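Support request: Clomside Song Prize, voting page
Status: Closed
Raised by: Serena Costa
Handled by: Solveig Lundgren, member help desk

Serena wrote:

Hello there, I hope I've picked the right form, as there were several. I've been a voting member for the Clomside Song Prize for years now and I do love this part of it, sitting down with a pot of tea and the longlist. This year I can't get my votes in for Best Album. I choose my 2 records, press Save, and the page takes me back to the start of the category with both boxes blank. Best Song and Best Newcomer saved perfectly well. I'm very keen for Baranauskienė to get her vote, because I think the record is a marvel and she was overlooked last time. Voting shuts on Tuesday, so I'm a bit anxious!

Solveig replied:

Hello Serena, thank you for such a clear message, and you did pick the right form. Could you tell me whether you wrote anything in the comments box under Best Album? Could you also try once more in a private window and let me know what happens? Your other categories are safe on our side - I've just looked and they're both there.

Serena wrote:

I did write a comment, and rather a long one I'm afraid. I had a lot to say about the strings on side two, and about the Titmont record as well, which I very nearly put first. The private window did the same thing, back to the start with blank boxes. No red message or anything of that sort.

Solveig replied:

That helps a great deal. The comments box for albums takes 500 characters, and yours came through to our log at almost 1000. It ought to tell you so in red, and in the song category it does. In the album category the warning is missing, so the page simply gives up on the whole form. I've passed this to the web people at Sondness, who look after the voting site for us.

In the meantime, please try this:
Copy your comment into a separate document so you don't lose it.
Trim it to 400 characters or so, to be on the safe side.
Choose your albums again, paste in the short comment and press Save.
Wait for the green tick before moving on.

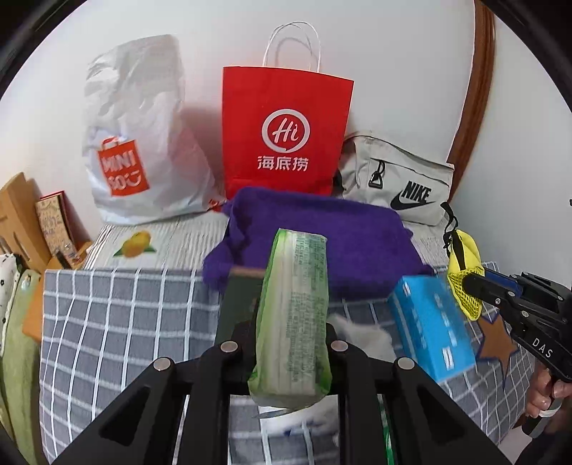
If the tick doesn't appear, leave the comment out altogether and save the votes by themselves. Comments don't count towards the result, and you can email me the full version - I'll add it to the judges' reading pack by hand.

Serena wrote:

Green tick! I cut the part about Titmont, which hurt a little, and it saved first time. The long version is on its way to you by email. Thank you for being so patient with me.

Solveig replied:

Lovely news, and your email has arrived. I can see both album votes on your ballot. Sondness have the missing warning on their list, and I'm closing this ticket now, but do reply if anything else misbehaves before voting shuts.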